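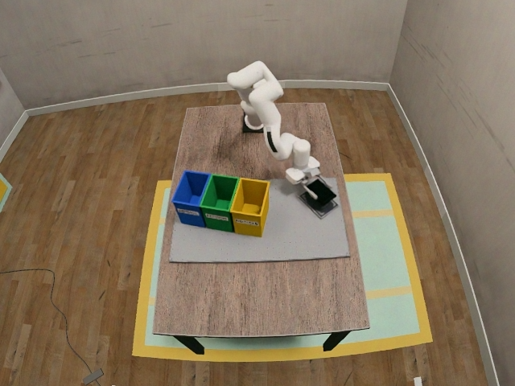 Floor markings and labels in sim cells: same rules as the real ones?

Cisumach Integrators Board > Cell Setup and Safety > Practice and Standards

plankton_ops
5/14/21

We're writing house rules for how a simulated cell has to look before anyone is allowed to train or test a sorting task in it. The one at the top of the thread is our bin sorting cell for the Farina job. White arm at the far end of the table, blue, green and yellow bins on the gray mat, green floor mat with the yellow border under the table.

The draft says:

Floor markings go in the sim if they are going in the real cell.
Every bin gets a label on the front face, same place as on the real bin.
The base plate position is taken from the drawing and not moved to make reach easier.
Nothing goes in the model that isn't on the cell sheet.
Any change to the layout gets a new revision number before the next batch of runs.

My lead thinks the first two are a waste of time because the policy doesn't care about a yellow stripe on the floor. I think they should stay. What do other shops do?

gantry_gus

We keep floor markings in. The vision part of the system sees the floor whether you want it to or not. If the real floor has a yellow border and the sim floor is bare wood, you have a difference you didn't choose. Then when something goes wrong on the real cell you spend a week ruling it out.

Labels the same. They don't have to be perfect, but they need to be there.

torque_and_tea

Disagree on the markings. Putting them in the sim makes people think they have been checked. We had a customer look at a render and assume the marked area was the keep-out zone from the risk assessment. It wasn't, the artist had just made it look nice. The keep-out zone has to come from stopping distance and reach with the tool on, and somebody has to measure the real one.

If you draw a border on the floor in a render, write on the cell sheet what it stands for. If it stands for nothing, leave it out.

plankton_ops

Fair point. In ours the border isn't a safety boundary. The arm's zone is on a separate drawing. I can see how somebody from outside would read it the other way, though. I'll add a line to the sheet.

bonlow_user_nw

We run Bonlow for layouts and the rule in our shop is that markings are a separate layer with a name that says what they are. "Walkway", "pallet spot", "decorative". Two layers minimum, one for anything safety related and one for everything else. When you export a picture for a customer, the safety layer is either switched off or matches the signed drawing. No in-between.

It sounds fussy but it takes ten minutes.

torque_and_tea

That I could live with.

mill_rat

Are those labels supposed to be legible? I can't read them at all in what you posted. If your rule says bins get labels, I'd want the rule to say whether the text matters. We got bitten when the labels in sim were the same placeholder texture on every bin and somebody later decided to have the system read them.

plankton_ops

They're not legible at that size, no. The sort is by color for now. But you're right that the rule only says where the label goes. I'll change it to "same place, same size, same text as the real label" and let people ask for a waiver if the text isn't used.

gantry_gus

I'd skip the waiver. Waivers are where these rules go to die. Just say same text. Copying the label artwork over is a one-time job.

mill_rat

Not if the customer changes their part numbers every quarter, which ours does.

gantry_gus

Then you have a change process, and it's on the last line of the draft already.

low_voltage_lou

What does the cell sheet say about the cable on the floor at the lower left? The one running to the gray block. Your fourth line says nothing goes in that isn't on the sheet, so either it's on the sheet or the rule has been broken.

On a real floor I'd want that covered or moved out of the walking path. In sim I'd want to know what it's for.

plankton_ops

It's not on the sheet. I checked after I read your post. So the rule as written would fail our own cell. I'm going to keep the rule and fix the cell.

low_voltage_lou

Good. Do a full pass on everything outside the table while you're in there. People review the tabletop hard and don't look at the rest of the room.

torque_and_tea

Second that. Our reviewers get a blank list and have to write down every object in the model, then compare it to the sheet. They don't get to see the sheet first. It catches a lot more than ticking off a list does.

bonlow_user_nw

Question on the bins. You have them right up against each other. Is that how they'll sit at Farina? If there's going to be a bracket or a divider between them, that changes where the gripper can go down, and I'd model the bracket before I worried about stripes.

plankton_ops

The drawing has them touching, no bracket. The customer might add a locating strip at the back. If they do, it's a new revision.

bonlow_user_nw

OK. Then I'd add a clearance rule too. Ours is that any fixed thing the tool can touch within its reach has to be modeled to 2 mm, and everything past that can be rough. That way you don't argue about scratches on the walls.

gantry_gus

2 mm is tight for molded bins. They vary more than that from one to the next.

bonlow_user_nw

Then measure a few and use the worst one. The number is less important than having one.

avemham_line3

We went through this at the Avemham plant in October. For what it's worth, the rule that paid off most was the revision number. We had around 2000 runs logged against a layout that had been nudged partway through and no way to tell which runs were from before. All of them got thrown out. Now the revision is written into each log by the software and you can't start a batch without one.

I'd move it to the top of your list.

mill_rat

Same here, except we lock the layout file too. A revision number you type in by hand will be wrong sooner or later.

plankton_ops

Moving it to the top, and I'll ask about locking. Updated draft so far:

Revision number in every log, layout file locked during a batch.
Base plate position from the drawing.
Floor markings included if the real cell has them, on a named layer, with their meaning on the cell sheet.
Labels in the same place, same size, same text.
Nothing in the model that isn't on the sheet, including the floor and walls.
Clearance tolerance for anything in reach of the tool, number to be decided.

torque_and_tea

I still wouldn't send a customer a picture with floor markings unless the safety drawing goes with it. Otherwise fine by me.

low_voltage_lou

Add who signs the sheet. Ours needs somebody who didn't build the model.

plankton_ops

Will do. I'll post the tolerance once we've had some calipers on the bins.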